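Andex releases free good-practice guide for recording hand-held gripper demonstrations

Reltby, June – Andex is very pleased (and, after a long winter of redrafting, more than a little relieved) to announce the release of its good-practice guide for people who teach robots by demonstration. The guide is called the Bangash Guide, after the meeting room where most of it was argued over, and it's free for any lab, workshop, college or small manufacturer to download, print, mark up and adapt.

It covers the kind of work in which a person takes a gripper in each hand and carries out an everyday task while cameras and sensors record the movement, so that the recordings can later be used to train a machine. A great deal of this work is now going on in a great many rooms, and most of those rooms have come up with their own habits. Some of the habits are excellent. Others have simply been handed down from whoever set up the first table, and we include our own in that!

"We started by writing down what we did, and it was humbling," said Kimie Mizuno, who leads recording practice at Andex. "Two people on the same team would give you two different answers about when a recording begins, or whether you keep one where you fumbled the lid and then got it right. Both answers were sensible. They just weren't the same answer, and six months later somebody is trying to train on the lot and wondering why it behaves so oddly."

To get past opinion, the team reviewed 3002 recordings from its own archive, all of them tabletop tasks done with two hand-held grippers. Of those, 1287 carried notes too thin for a second person to say with confidence what the operator had been asked to do. A further 669 had complete notes but used a task name that had changed its meaning partway through the project. The movement in many of these was perfectly good. It was the paperwork that let them down, and the authors hope other groups will take some comfort in hearing it said out loud.

The guide is organised into eight sections: the room, the table, the operator, the grippers, the task sheet, the recording, the review, and storage and consent. Each opens with a page of plain-language requirements, followed by longer notes for anyone who wants the reasoning, and ends with a checklist sized to be pinned up beside the work area.

The section on the room is the one early readers have written to us about most. It asks that cables be routed so that an operator can take a full step back without looking down, that the walking path to the table be agreed on and kept the same from one session to the next, and that anything stored on the floor have a marked place. It also asks that the person running the session walk the floor before the first recording of the day and again after lunch, which is when Andex's own near-miss log shows the most entries.

For the table, the guide recommends fixing a home position for every object and recording it in the task sheet, then varying it on purpose and by a written plan. Random drift over an afternoon gives you variety of a sort, but you can't go back and describe it afterwards. Small containers, lids, drawers and storage units get several pages to themselves, being the things that most groups begin with and that operators find surprisingly tiring to handle through a gripper for hours at a stretch.

Which brings us to the operators, who are very much at the heart of the document. The guide sets a limit on continuous recording time, asks for table height to be adjusted to the person, and recommends that sleeves be close enough at the wrist to stay clear of the gripper's moving parts. It says that operators must be free to stop a recording at any point and for any reason, and that a stopped recording is never to be counted against them. It also asks that they be told, before they sign anything, what their recordings will be used for, how long they'll be kept and whom to speak to if they change their minds.

"I'd love it if people read that section first," said Mizuno. "We can talk about calibration all day, and believe me, we do. But the person holding the grippers is doing skilled, repetitive work, and they notice problems long before the data does. If there's a friendly way for them to say so, you'll hear about a sticky jaw in the morning and save yourself a whole afternoon of recordings."

On the grippers themselves, the guide asks for a short opening-and-closing check at the start of each session, a look along the full length of each cable for wear, and a written record whenever a finger or jaw is changed. Left and right units should be labelled and never swapped without a note. Where the two are fitted with different fingers, the task sheet should say which was in which hand.

The review section favours a second pair of eyes. A sample from every session should be looked over by someone who wasn't in the room, working only from the task sheet, and any disagreement should be written down and kept alongside the recording. Failed attempts may be kept and can be very useful, provided they're labelled as failures and stored where nobody will mistake them for the other kind.

Prultach, which makes fixtures and workbenches for light assembly, was the first outside company to work through a draft from cover to cover, and its comments led to a complete rewrite of the task sheet template. The new version fits on one side of a page. The old one ran to four, and Prultach's staff told us quite kindly that they had stopped filling it in after the second.

The guide is voluntary. It isn't a certification, it doesn't replace local workplace health and safety law, and it makes no claim to cover powered robot arms working near people, for which proper standards already exist and should be followed. Organizations that wish to say they follow the guide are welcome to do so, and are asked only to name the edition and to list any sections they've left out.

A second edition is already being planned, with more on mobile work away from the table and on recording in people's homes, where the questions of consent and privacy are a good deal harder. Andex would be delighted to hear from anyone with experience of either, and particularly from operators. Comments can be short, long, handwritten or grumpy. All of them will be read.

Copies of the guide, the checklists and the one-page task sheet are available from the Andex website. Printed copies can be requested through the Reltby office, and colleges and training centres may ask for a classroom set at no charge.

Media enquiries: Kimie Mizuno, Andex, Reltby office
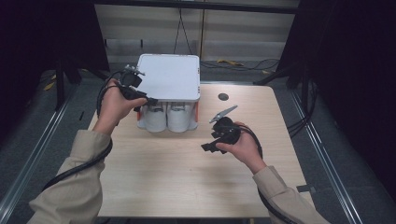
Tabletop work with a white storage unit, using a hand-held gripper in each hand.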